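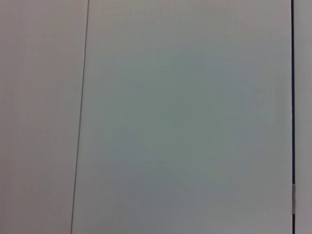

What is a personality inventory?

A personality inventory is a written set of statements or questions that a person answers about themselves. The answers are scored against a key, and the scores are compared with those of a larger group who filled out the same form. You end up with a profile, usually a short set of scales such as sociability, caution or persistence, and a number for each.

How is it different from a test where you look at pictures and talk about them?

In an inventory the possible answers are fixed ahead of time. You mark "mostly true" or "mostly false," or pick a point on a scale. Two people scoring the same answer sheet should get the same result. With open-ended methods, the examiner has to write down what you said and then code it, and that takes a lot more training.

Which inventory do you use?

We use the Delaunay for adults and the short form of it for people 16 and over who are still in school. The full version has three sections. The short form has two and leaves out the work section.

How long does it take?

Most people finish the full version in one sitting. There is no time limit and we don't record how long you took. If you need to stop, tell the person at the desk and you can finish on another visit, as long as it is within 20 days. After that you have to start over with a clean form.

Can I fail?

There is no passing score. A high number on a scale means you endorsed more of the statements on that scale than most people in the comparison group did. It does not mean better or worse.

Why do some of the questions seem to repeat?

Several statements are worded in nearly the same way on purpose. They are used to check that answers are consistent across the form. People sometimes go back and change an earlier answer so the two will match. Please don't do this. A few mismatches are normal and are expected in the scoring.

What if none of the answers fits me?

Pick the one that is closest and keep going. You can leave an item blank, but a section with too many blanks can't be scored, and we would have to ask you to come back and complete it.

Who is in the comparison group?

The current norms come from 1000 adults who took the Delaunay in Karkport and the towns nearby. Before that we used an older set that was collected mostly from college students, and the scores on the caution scale came out too high for a lot of our older clients. If you took the inventory with us under the old norms, ask Tala Srour to rescore it. There is no charge and you don't need to retake anything.

Can I fake it?

People can and do shade their answers, especially when a job is involved. The form has one scale that picks up on answers that are unusually favorable. A high score there doesn't prove anyone lied -- some people really do see themselves that way -- but it tells the examiner to read the rest of the profile with care.

Will my personality scores change over time?

Small changes from one testing to the next are common and usually don't mean much. Larger shifts happen more slowly, over years, and are more common in early adulthood. Mood on the day can also have some effect. We ask people to wait at least two years before taking the full version again unless a clinician has requested it sooner.

Can the results be used to diagnose a mental illness?

The Delaunay is not a diagnostic test and we don't report it as one. If you are looking for a diagnosis, call the front office and ask for an intake appointment with Dr. Obi or Dr. Yakubu. They use interviews and other measures, and they may or may not ask for your inventory profile.

Who sees my results?

You do, along with the examiner who goes over them with you. We send a copy to someone else only if you sign a release naming that person or office. Employers who pay for testing through the Vostness program receive the work section only, and you will be told this before you begin.

Can I have a copy of the questions?

The profile and the written summary are yours to keep. The question booklet stays in the office. Once the items are passed around, the scores stop being useful for the people who come after.

Is it available in other languages?

Spanish and Vietnamese forms are available. Giang Hứa gives the feedback session in Vietnamese and can be scheduled in the afternoons. The Spanish form uses its own norms, so please don't compare your numbers with those of a relative who took it in English.

I disagree with my profile. What should I do?

Bring it up in the feedback session. Scoring mistakes are rare but they do happen, and the examiner can recheck the sheet by hand while you are there. If the scoring is right and you still disagree, you can write a note and have it kept with the profile -- it goes out with any copy we send.

Page maintained by Asanka Howlader. Last updated 2/25/18.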